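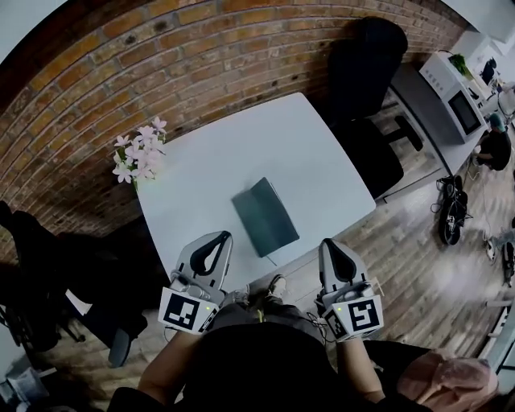
3.2 Wall surfaces and listening conditions

Figure 1. Tallonley: closed notebook on a white table, flowers and exposed brick behind.

Three of the buildings in the study were converted from industrial use, and all three kept large areas of bare brick. Brick reflects most of the sound that reaches it, and a room with brick on one long side and glass on the other tends to carry speech further than the people in it want. Earlier work in this area has mostly dealt with classrooms and restaurants. Small offices have received less attention.

At Fillora and Vellero the brick had been sealed with a clear coating before the tenants moved in. At Tallonley (Figure 1) it had been cleaned and repointed but left uncoated. We expected the uncoated wall to absorb slightly more at high frequencies, and the readings agreed with this, although the difference was small and would be hard to hear.

Listening tests were held in October, in the late afternoon, when street noise was steady. Each of the 40 participants sat at a table and wrote down short word lists read aloud by a speaker 2 meters away and then by the same speaker 6 meters away. Lists were scored out of 100. Spelling mistakes were ignored if the word was clear. Participants who normally worked in the building were tested in a different one, so that none of them knew the room well.

Scores at the nearer position were high in every room. At the farther position they fell, and they fell most in the Doležal building, where the ceiling is concrete and the floor had no covering at the time. A rug was tried there after the main tests. It helped with footsteps and chair noise but made little difference to the word scores.
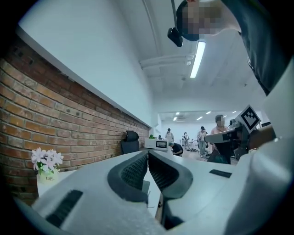
Ľubomír Jurčo

Figure 2. Exposed brick along one side of the room.

Where a long wall is left bare, as in Figure 2, treatment usually has to go on the ceiling or the opposite side. Tenants were not willing to cover the brick, and several said it was the reason they had chosen the building. Hanging panels were accepted more readily. The cost of these varied with ceiling height and with access for lifting equipment, and is taken up in Section 5.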